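Mosoti House Newsletter, July
Practical Notes

Table linen and plain tableware: what the common room cupboard should hold

The common room at Mosoti is booked for meals, card evenings, children's afternoons and the monthly repair table. All of these draw on the same cupboard. After the spring inventory the building office asked for a short written standard covering the cloths, cups and bowls, so that replacements are bought to match and items go back where they came from. The standard applies from this issue. It replaces the typed sheet that used to hang inside the left cupboard door.

The inventory recorded 196 pieces in the tableware section, counting cups, bowls, side plates and pitchers. The budget line for replacements this year is $2,359. Most of that will go toward cloths, which wear out faster than the tableware does.

Table cloths

White is the standard color. White cloths can be washed hot, they can be bleached when needed, and a new one can be laid next to an old one without an obvious mismatch. Colored cloths already in the cupboard may be used until they wear out and will not be replaced.

Cloths should be cut to drop between 6 and 8 inches on each side. A longer drop catches on chair arms and gets stepped on. Several of the existing cloths were bought for the old tables, which were wider, and these need to be taken up. Anyone with a sewing machine who is willing to hem one or two should leave a note at the office. Thread and pins are supplied.

Before laying a cloth, wipe the table and let it dry. A cloth laid over a damp surface will mark, and the mark is often only visible after the cloth has been folded and stored. Smooth from the center outward. If a crease will not lie flat, lightly mist it and pull the fabric from both ends.

Used cloths go in the canvas bag under the sink. They should not be folded and returned to the shelf, even if they look clean. Crumbs and sugar attract ants, and the lower shelf had to be treated for them last summer.

Cups and bowls

Colored tableware is kept for children's afternoons and for any booking where several groups share the room. The system is simple: each table takes one color, and the pieces go back to the crate of that color. Where two colors have been mixed on one table, as often happens with blue cups and red bowls, sort them before washing. Sorting afterward takes longer, and pieces tend to be left on the drying rack for the next booking to deal with.

Set cups back from the table edge by at least the width of a hand. Tapered cups have a narrow base and a wide mouth, and they tip more easily than straight-sided ones, particularly on cloth, where a fold under one side of the base is enough to start the tilt. Bowls with a small foot behave the same way when loaded on one side. Flatten the cloth under each piece before filling it.

Play blocks and counters are often left out with the tableware after children's afternoons. These belong in the toy chest and should not go through the dishwasher. Painted blocks in particular lose their finish in hot water.

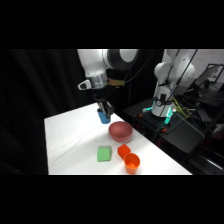

Washing and drying

Plastic cups and bowls go on the top rack only. The lower rack sits close to the heating element in our machine, and rims have warped there in the past. A warped rim can be checked by turning the piece upside down on the counter. If it rocks, set it aside in the returns box.

Use the short cycle for lightly soiled pieces. The long cycle is needed only when there is grease. Inine tablets are stocked in the cabinet over the machine, and one tablet is enough for a full load. Two tablets leave a film on dark colors that has to be rinsed off by hand.

Open the door at the end of the cycle and leave it ajar for 20 minutes. Plastic does not hold heat the way ceramic does and will still be wet when the cycle ends. Stacking wet cups traps water between them and produces a stale smell within a day or two. Dry each piece with a towel if the crates are needed right away.

Storage

Crates are stored on the middle shelf, labels facing out. Cups are stacked no more than 7 high. Taller stacks lean against the shelf above and jam together, and the bottom cups have to be twisted apart, which stresses the rim. Bowls can be nested to the height of the crate.

Pitchers stand upright on the top shelf with lids off. Lids are in the shallow drawer.

The cupboard is lined with Ratska shelf mat. It can be lifted out and rinsed in the sink. Do not cut it to fit around the shelf pins; the corners are already notched.

Replacements

Three suppliers were compared in the spring. Skarnulby offered the closest match to our existing cups in height and mouth width, and new cups from them nest with the old ones. Samples from the other two did not. A first order has been placed for cups and side plates. Bowls will follow once the number in the returns box is known.

The full cost of replacing everything in the cupboard, cloths included, was quoted at $3,457. That is over the line for this year and is not planned. Replacement will continue piece by piece.

Reporting damage

Chipped, cracked or warped pieces go in the returns box on the floor of the cupboard. Write the date of the booking on a slip and drop it in with the piece. There is no charge for ordinary wear. Stained cloths should be reported the same day if possible, with a note of what was spilled, as the treatment for wine is different from the treatment for candle wax.

Questions about the standard, and offers of hemming, can be sent to Tatu Rugemalira at the building office, open mornings until 11:30. Printed copies of this item are in the rack by the mailboxes.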